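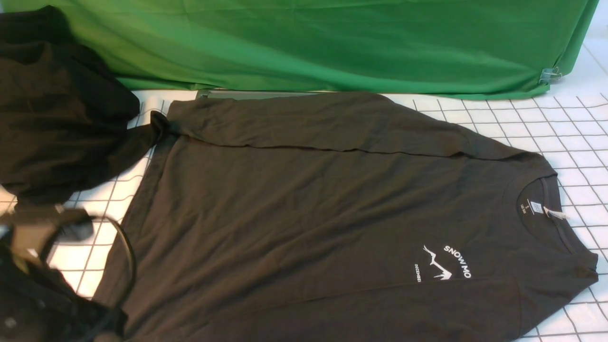
Does a gridded tabletop help with folding shirts to one size?

It helps with width and squareness, and much less with thickness, which still depends on how the sleeves are laid.

The Flomley top was bought for a small back room where long-sleeve shirts are refolded before going onto shelves. It cost $110 without legs and went onto an existing frame from Tuominen. I have used it since June, and 900 garments have passed over it, most of them cotton or cotton-blend tops in sizes S to L. Merja Honkanen did the other half of the shift and kept the tally.

The surface is white with thin black lines that form large squares. There are no numbers and no diagonal guides. The older Talora board we used before had both, and its numbers started to wear off within a season, so I count the plain grid in Flomley's favor. The squares are too coarse to read a fold width directly. We chose two lines as the outer limits for a finished shirt and marked them at the front edge with tape.

Method matters more than the top does. A long sleeve can be folded across the back and then down, or laid in a long strip parallel to the side seam. The strip takes longer to place but gives a more even stack. With a line under the hem and another under the collar, both sleeves can be brought in parallel without measuring.
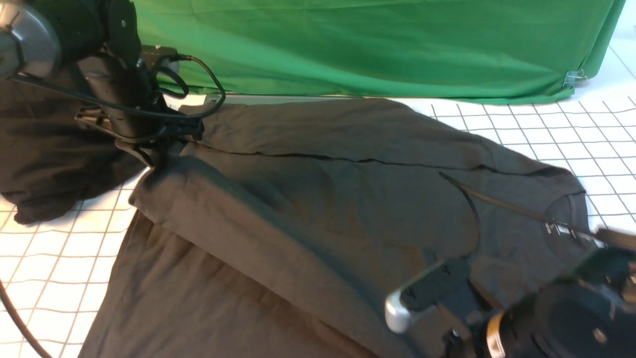 Knit fabric drags on this surface slightly more than on the Talora board. For the first fold this is useful, as the hem stays where it is put. On the last fold the shirt has to be lifted clear before it is turned, or the lower layer pulls out of line and the collar ends up off center. Aino Pesonen prefers a slicker top and went back to the old board after a week. Teemu Salminen had no complaint either way.

Installation took 15 minutes. The top came flat, with pre-drilled holes that did not match the Tuominen frame, so we drilled four new ones. The grid was not quite parallel to the front edge on our unit. The error is small and can be ignored when only one end of the table is in use, but two people folding side by side to the same line will produce stacks that differ. Flomley offered a replacement by email. We kept the original and squared everything to the lines instead of the edge.

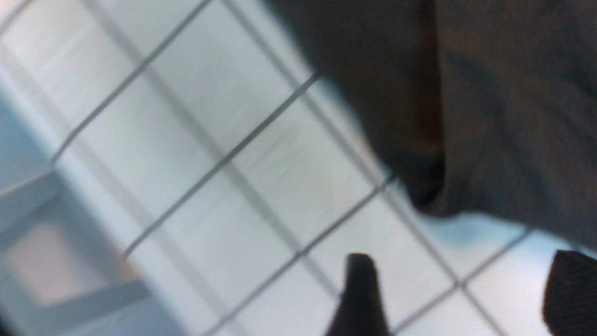 Contrast and glare should be checked before ordering. The best results come with overhead light set back from the working position, and a test at the actual station is worth the time. Dark charcoal fabric stands out clearly against white squares, so a crooked hem is easy to catch, but a glossy white surface also reflects light in soft patches, and a thin line is harder to follow through them. Pale shirts are the weaker case on any white top. For those Merja puts down a gray Sinasell mat, which covers the grid and removes the main reason for having it.

Cleaning is simple. A damp cloth removes lint and dye rub from new dark cotton. The black lines show no wear so far. The corners are sharp as delivered and should be sanded or capped if people walk past in a narrow room.

I would buy it again for long-sleeve tops and sweatshirts. For short sleeves alone, a plain table and a folding board cost less – ours came to $50 – and give the same width every time. Chang-ho Ra asked whether it would suit trousers. It is deep enough for a folded pair but not for an open one.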